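Clearing the Table: What Gets Left Out in a Shared Student Kitchen

Project report, second year, Home and Community Studies
Benedicta Lamptey and Nii Agbenyega
Lutcombe House, Hunt Road

1. How we came to choose this

When our tutor asked us to pick "something ordinary that you walk past every day", we both thought of the same thing, and I suspect anyone who has lived at Lutcombe House would have thought of it too. The big table on our floor is lovely first thing in the morning and a sorry sight by nine at night. There are 10 of us sharing the kitchen, and although we all like one another very much (we really do!), we had got into the way of putting a thing down on the table and leaving it for a person unknown to deal with. Nii had already written a rather cross note about it in February, and he was pleased to have a more grown-up use for his feelings.

We wanted to find out what sorts of things stay on the table longest, who ends up moving them, and whether a small change in how the kitchen is laid out would make any difference. We ran the project for 6 weeks, with the first half spent simply watching and the second half trying out our idea.

2. What we did

Each evening at half past nine one of us went into the kitchen with a notebook and wrote down everything on the table that had been left there. We agreed early on that a thing only went into the notebook if its owner wasn't sitting beside it, which sounds obvious but caused a long discussion on the first night, when Benedicta had gone to answer the door and came back to find her supper had been written down.

We sorted what we found into food, crockery, plastic pots and cups, papers, and a last group that we called "bits" for want of anything better. Bits took in hair ties, keys, a bicycle lamp, and so on. We also talked to everyone on the floor, usually over a cup of tea, and asked them what they thought they left out most often. People were very good about this, and some of them were a good deal harder on themselves than the notebook was.

3. What we found in the first half

Over the first three weeks we wrote down 38 things left on the table. We had both expected dirty plates to come out on top, and in fact there were hardly any. People feel guilty about a dirty plate and it gets washed, or at least carried as far as the sink. The things that stay are the clean ones, or the ones that look clean, and above all anything made of plastic. 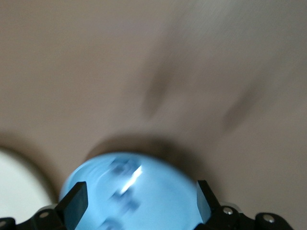
A plastic pot or cup seems to have a peculiar sort of life in a shared kitchen. It weighs next to nothing, so it is no trouble to push to one side when you want to put your own plate down. It doesn't smell, it doesn't break, and there is very often some doubt over whether it is rubbish or somebody's treasured lunch box. Nii followed one small tub for eight days, during which it moved from one end of the table to the other and back again without once being picked up for good. When we asked around, four different people told us they had thought it belonged to Benedicta. It didn't belong to her, although she has it now.

Papers were the next largest group, mostly post and lecture notes, and they behaved quite differently. They tended to stay exactly where they had been put, as people seemed shy of touching them. Food was rarely left, apart from fruit, and we decided fairly early on to stop writing down the fruit because everyone agreed the table looked nicer with it.

4. What we tried

Our idea was a plain one. We cleared the lowest shelf by the window, which had been full of old recipe magazines, and put up a card saying that anything left on the table at bedtime would be moved there, washed if it needed it, and kept safe until it was wanted. We were careful with the wording. The first version was stern, and one of our floormates said it made her feel as though she were back at school, so we wrote it again more kindly and drew a teapot in the corner.

In the second three weeks there was a clear change. The table was bare on most evenings by the time we did our round, and people had begun to use the shelf themselves before we got to it. Plastic tubs were still the commonest thing to turn up, but they were being claimed, and lids were being matched to their bottoms, which gave us both more pleasure than we can easily explain.

5. What we would do differently

We should have asked people about their habits before we started writing things down, as several of them told us they had become tidier the moment they saw the notebook. We would also like to have looked at mornings, when the kitchen is busiest and everyone is in a rush. The Arness House kitchen downstairs has offered to let us try the shelf there next term, and Nii has already been down to measure the space under their window.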